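Block printing: notes on repeat and registration

Following the November talk, several members asked for the working details behind large-repeat block printing on cotton. Barbara Brzozowska has kindly supplied her notes, which are condensed below.

The repeat is the distance after which a pattern begins again. For wall hangings the Skudham workshop uses a repeat of 80 cm, built up from smaller blocks. A mirrored design needs a left and a right version of each block, because a carved block cannot be turned over. Cutting the second block from a reversed tracing is more reliable than copying the first by eye.

Registration pins go in two opposite corners of the block. Each pin leaves a small dot, and the next impression is set against it. An error of 2 mm per impression will be plain to see by the end of a single row. Kvido Kubíček recommends snapping a chalk line at every second row and correcting to the line, never to the previous print.

Bold black and white work shows faults that a coloured ground would hide. Curved leaf shapes are forgiving at the joins; straight bars are not, and should be kept inside a single block where possible.
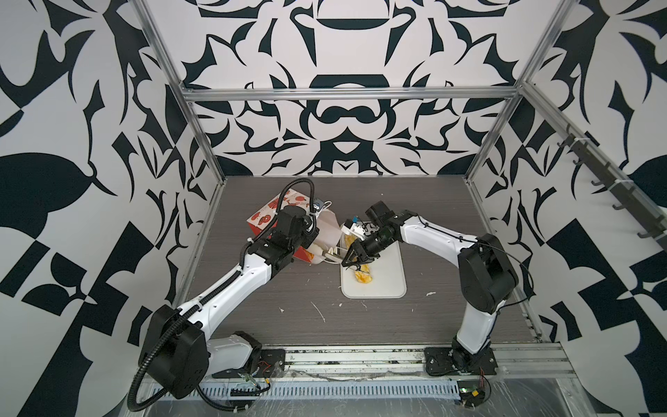
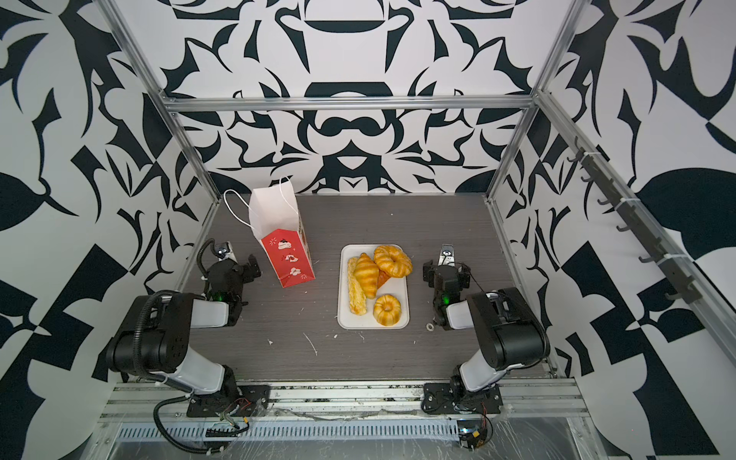

Patterned panels in aluminium framing. The mirrored design is on the back wall in the second picture.

Black pigment should be sieved before use and the printing pad recharged after each impression. Cloth is washed, dried and ironed before printing, then left to hang overnight before heat fixing. Marcela Krajčí fixes hers with a dry iron through a cotton sheet, and notes that steam lifts the edges of solid areas.

Seasoned pear blocks from Lodhi are still available to members. Orders go through Syafiqah Ginting. Please give the block size in millimetres and state whether a reversed pair is wanted.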